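From: Nicanor Ochoa
To: equipment-planning list
Date: Apr 20, 2022
Subject: Re: Second arm pair for dish clearing, what goes on the September request

Sarahí Olvera wrote:
> I need one number from each bench before the September request
> goes in. Please split arms, grippers and consumables. Last year
> we put the trays and racks under arms and it took weeks to sort out.

Split for our bench is below. Prices are from the Drisa quote, in thousands of dollars.

Two arms with mounts: 40
Two grippers, spare fingers, cables: 24
Racks, trays, cups, plates, bins: 9

The third line looks high for kitchen goods. It covers a full year, and we go through rice and peanuts faster than anything else on the list. One arm is on the plate in the rack while the other is at the tray with the shells, so both stations need their own stock.

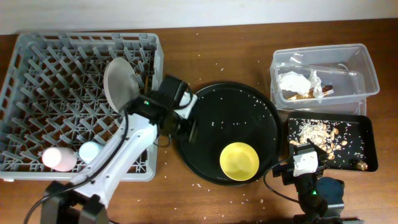
Olvera asked on the call if the Brurkeck grippers could be bought this year and the arms held over to next. I would rather not. The Brurkeck mount plate does not fit our current wrists, and the adapter is a separate order with its own lead time.

On cleanup, I left out the Dustex bench vacuum. Grains do get onto the table and we have been sweeping by hand. If there is money left I would put it toward a second set of gripper cables first. The gripper cables run out in the open next to the rack and trays, and I want spares on the shelf before we add hours.
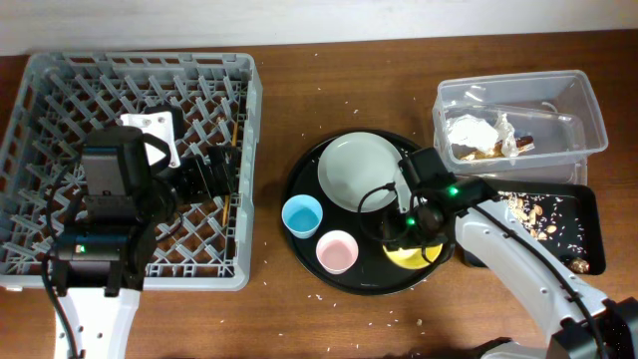
Sarahí wants to know what happens if the total gets capped. In that case drop one arm and one gripper, keep the consumables line as it is, and we run a single new arm with the old pair. Drisa will hold the unit price for 83 days either way – I have that in writing and can forward it.

Still open on my side: freight, and who pays for the power drop at the new table. If your bench is sharing that circuit, send me your load figures.

Nicanor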